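Home | Talks | Notes | Contact

Sun 22 December, by Carter Grewal

Speaker notes, Toy Bricks on a Large Table

Slide 1. Say good morning, thank Odham for the room. Start with colours: one colour for each brick, so children can name them easily.
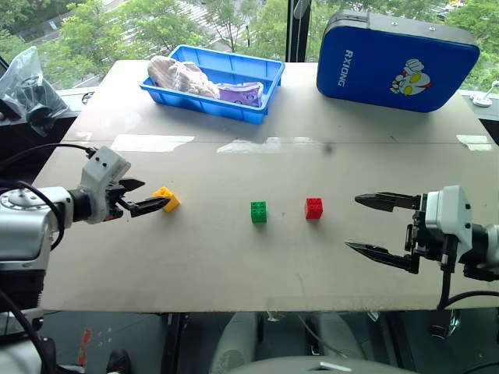
Slide 2. Explain the Ellidel sorting hour. We have 40 minutes, then a break. Speak slowly here.
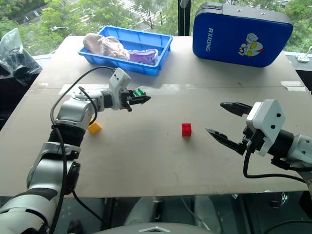 Slide 3. Tidying is also part of play. I ask which brick goes home first. A red one standing alone, with free space on all sides, is easy to choose. Then take questions.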